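Lusis folding program

The Lusis folding program is an automation project at Hegyi, a laundry and garment-care firm that also sends staff to fold and put away clothes in clients' homes. It was announced as a way to take over the most repetitive part of the job. As of October 28, 2023, folding at the firm was still done by people.

The program was set up by Ksawery Jabłońska, then head of operations, after a trial of a fixed folding machine from Dimar was dropped. The Dimar unit handled towels well but needed each shirt clipped in by hand, and workers complained that feeding it took as long as folding. Lusis took a different route. Staff fold ordinary clothes with hand-held grippers, one in each hand, and the recordings are meant to train a robot later on.

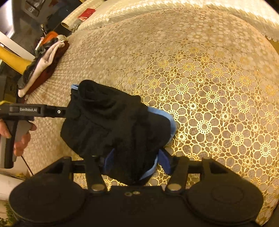
Of the firm's 337 employees, 20 were assigned to the program in its first phase, and 19 completed it. Each was asked to record 300 folds. Hourly pay stayed the same, although folding with grippers is slower than folding by hand and the firm's output bonus was not adjusted until workers objected.

Effects on staff

Management described the new task as skilled work that would lead to better positions. No such positions had been listed when the first phase closed. Czesław Bednarek, a shift representative, argued in the staff newsletter that employees were "teaching the job away at the old rate," and asked who would own the recordings. The firm replied that they belonged to Hegyi. Complaints of sore wrists led to shorter sessions.

Claims of time saved rest on an internal forecast that has not been published. It reportedly leaves out the hours spent recording, as well as the work of sorting clothes before any folding can begin.

See also: Ornoris, the firm's earlier scheduling software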